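Filed under: Home & Family > Toys > Cleaning and Care

How to clean second-hand wooden blocks (and what to skip)

29 December 2023 | 14 comments | 60 shares

Every guide to cleaning used wooden toys seems to want you to buy something. A spray, a wax, a set of special cloths. I've bought most of them and I don't think you need any of it. Warm water, dish soap, white vinegar and an old towel will do.

Sort first. Painted blocks go in one pile, bare wood in another. Run a thumbnail lightly over the painted ones. If the colour flakes, stop there. I wouldn't give those to a child at all, and the seller telling you they're "vintage" should make you more careful. Old paint can contain lead, and the home swab tests aren't reliable enough for me to bet a toddler on.

Don't soak anything. I know half the internet says ten minutes in the sink is fine. I tried it on a bag of odds and ends from the Stitdale market in June and the bare ones came out furry, and two split along the grain.

Do this instead:

1. Mix a small squirt of dish soap into a bowl of warm water.
2. Dip a cloth and wring it until it stops dripping.
3. Wipe one block at a time, all faces, then wipe again with plain water.
4. For a musty smell, go over it with equal parts vinegar and water.
5. Stand the blocks apart on a towel or rack, out of the sun, and leave overnight.

Sticker glue comes off with a dab of cooking oil and some patience. Rough edges on bare wood want 240 grit paper, with the grain. On painted edges I leave well enough alone - sanding just makes dust you don't want.

As for "antibacterial" finishes like the Jernano balm, I used a whole tin and could not tell the treated blocks from the others a month later. It smelled nice.
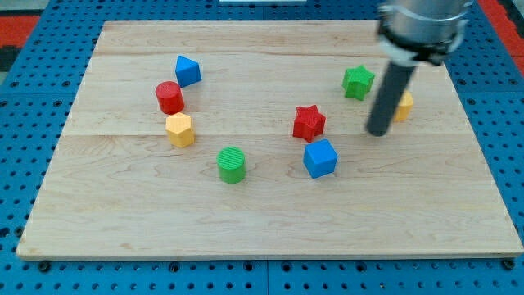 Giuliana Carhuamaca wrote that she skips the vinegar too, and that a few days in an airy room took the smell out of hers just as well. Could be. I haven't tested it side by side, and I'd still use it on anything that came out of a basement.

Related
Is beeswax polish worth the money?
Getting crayon off a painted wall
What to check before buying a used cot
Storing toys in a damp garage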